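Print this page | E-mail this page
Last updated: August 2026

What Our Grandparents Remember About the Lellia Ferry
A project report by Vanderleia Prado

When I started this project in May I thought it would be a small thing, maybe a few pages on the old ferry that used to cross the river at Lellia, and then my great-aunt began talking and I understood I was going to need a much bigger notebook! The ferry stopped running before I was born, so everything I know about it comes from people who rode it to school, to market, or (in my great-aunt's case) to dances she wasn't supposed to attend.

I interviewed 30 people, most of them in their own kitchens, and I was fed at nearly every visit. I asked everyone the same nine questions, typed up the answers in the evenings, and printed them all so I could sort them by topic and not by speaker. Fares went with fares, floods with floods, and so on.

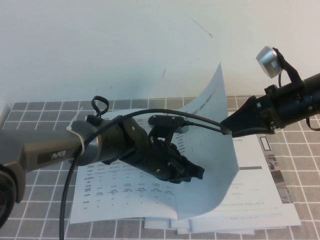 Printed papers on the gray tiled tabletop.

The sorting took longer than the interviews did. People don't remember in topics, of course. A story about the price of a ticket would wander off into a story about somebody's goat, and I had to decide where the goat belonged. In the end I gave animals a section of their own, and it's my favorite part of the whole report.

Two families, the Cavalcantis and their neighbors on the Kinent side, disagreed completely about who ran the ferry during the big flood. I went back to both houses and heard each version again, a little longer the second time.
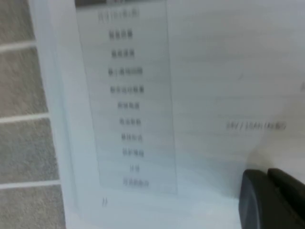

I decided to keep both versions, side by side, with the same amount of space for each. My teacher had suggested choosing the one that better matched the town newsletter, but the newsletter only says that the crossing stayed open and gives no names at all.

The finished text came to roughly 3,000 words, without the animal section. I'd still love to hear from anyone who worked at the Bistix landing, especially if they remember what color the ticket booth was.

2 comments | 9 shares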